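手持ちグリッパー教示作業 始業前点検表(衣類たたみ・寝室)
Jarum計画/6月分
点検:Rommel Lacson 確認:Lilibeth Manalastas

1 指の開閉
全開から全閉まで引っかかりなし。
判定:良
コメント:右手用だけ小さく鳴く。油はまだ差さないこと。前回差した人のせいでシーツが一枚減った。

2 パッドの貼り付き
端の浮き、糸くずの付着を見る。
判定:清掃後に良
コメント:糸くずは一晩でよく育つ。

3 ピボット部の緩み
判定:良
コメント:増し締めは指で止まるところまで。力自慢は別の現場でお願いします。

4 手首と指の保護
連続200回で休憩。持ち手を握り込みすぎない。
判定:要注意
コメント:Lacson、昨日は休憩を飛ばして続行。ロボットに見せる手本が疲れた人間の動きでは、疲れたロボットができる。(Manalastas)

5 足元と通路
判定:条件付き良
コメント:ベッドの脇は横歩きで通れる。横歩きは教えなくてよい。

6 衣類の金具
ボタンや鋲をパッドで直接つままない。縫い目か折り返しを持つ。
判定:良
コメント:デニムは厚みで指が開き気味になる。つかみ直しが三回続いたら、その回は破棄。

7 記録の残量
必要本数167に対し余裕あり。
判定:良
コメント:番号2878は欠番。理由は聞かないでほしい。(Lacson)
聞きました。録画ボタンの押し忘れです。(Manalastas)

8 左右の持ち替え
始める前に両手の器具を一度開いてから構える。
判定:良
コメント:左右を逆に持ったまま13回分たたんだ件は、Wesgateへ報告済み。

次回までの宿題:右手用の異音、休憩用タイマーの電池。
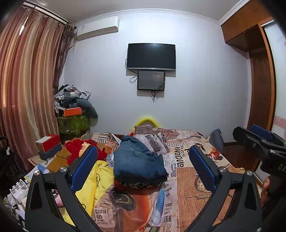
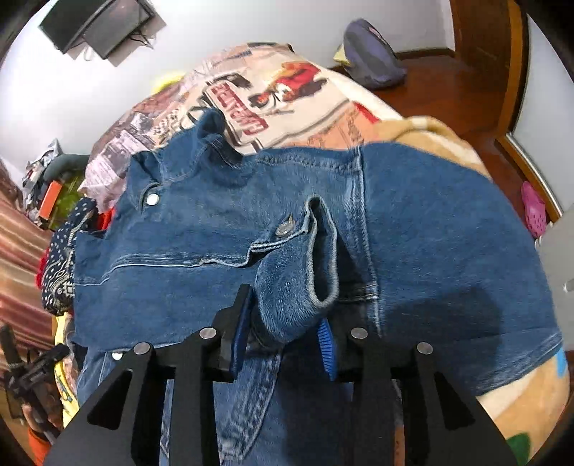

写真2点とも:ベッド上のデニムと手持ちグリッパー(項目1、6関連)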